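Open Day Working Group
Minutes of meeting, 18th August

Present: Edith Cabrera (chair), Yolanda Betancur, Segundo Tello, Amedeo Caputo (minutes)
Apologies: Consuelo Cusi

1. Previous minutes
Agreed with one change. The Jollwood quote is $1,795, excluding delivery.

2. Two-arm demonstration
Segundo reported on the cell. The table task will use the flowered cloth and the two mugs, with the red one nearer the front. Both arms stay on the shared base rail. Yolanda asked if the purple cables looping over the arms could be tidied before visitors come. Segundo would prefer to leave them — the arms need the slack. Agreed to leave them.

Each showing to be kept short, with time for questions. Amedeo to write the card for the front of the enclosure.
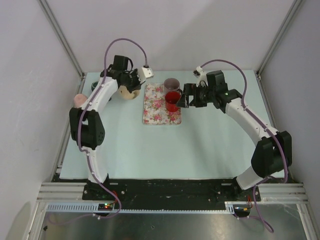
3. Visitors and groups
Up to 60 people per session. Bisgaard has asked for two places in the morning session; approved. Edith will reply to Utico, who want to bring a school group in January instead.

4. Budget
$3,950 approved, of which $2,000 is held for printing and signs. Gravau invoice still not received. Yolanda to chase.

5. Any other business
Parking at the rear gate — carried over, Consuelo to report.

Next meeting to be set by email.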